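Search this site
Type and press enter

Apr 4, 2024
By Melati Harahap

Set up a veggie sorting game in 5 minutes

My kids adore this one! Put a few play vegetables in a wicker basket, then set a plate on a cutting board right next to it. Call out a color and let them "serve" the match (green chili, orange carrot, you get the idea). 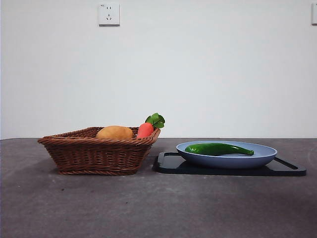 Once they've got colors down, switch to shapes: long, round, pointy. Then swap jobs and let them boss you around – mine kept going for 30 minutes last time!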